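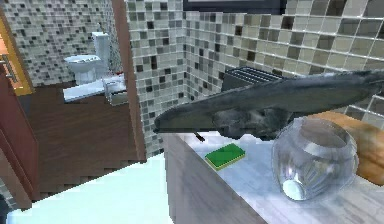

Clodau Countertop Arm — Finger Kit and Service Notes

The Clodau is a single arm with a narrow gripper and a firm belief that it is exactly where you left it. It is usually wrong by a little. The finger kit exists for the day it is wrong by a lot.

Each kit contains a replacement finger, 2 pivot screws and a hex key you will lose. Fit the finger with the arm powered down and the wrist supported. Tighten the screws until they stop, then stop too. Run the homing routine before you let it near anything made of glass.

Grease the wrist joint every 500 hours with Dinditz light grease. Inspect the finger pivot at the same time. At 1,000 hours, replace the finger whether or not it looks tired.

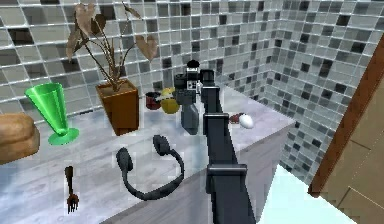 Peninah Owino: We ran ours past 1,000 on the old finger and it started closing early on small items. New finger, same program, and it was fine by lunch. I'd check the pivot before blaming the software.

Quite. The software gets blamed for most things here, and about half the time it had an alibi.

Setting up the simulated cell

Load your room into Cillidov before you load the arm. The room file holds the walls, floor and furniture, and the arm takes its base height from whatever surface you assign it. Assign the floor by mistake and the homing routine will spend its morning looking for a counter.
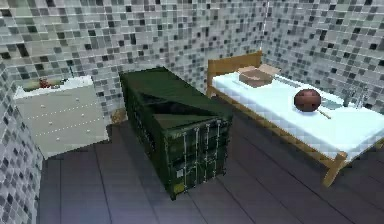
Bedroom layout with dresser, green container and bed.

Keep the approach speed at 70 percent for the first run in any new layout. If the finger stops short of the surface, correct the tool length in the arm file. Moving the counter up to meet it also works — we have seen it done — and then every other item is wrong.

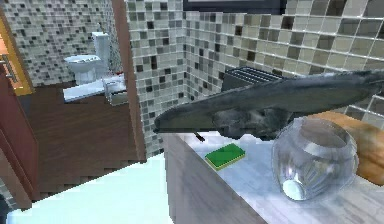
Once the tool length is right, save it under a new name and rerun homing. Finger kits ship from June, and the old-style pivot screws do not fit the new finger, however hard you turn them.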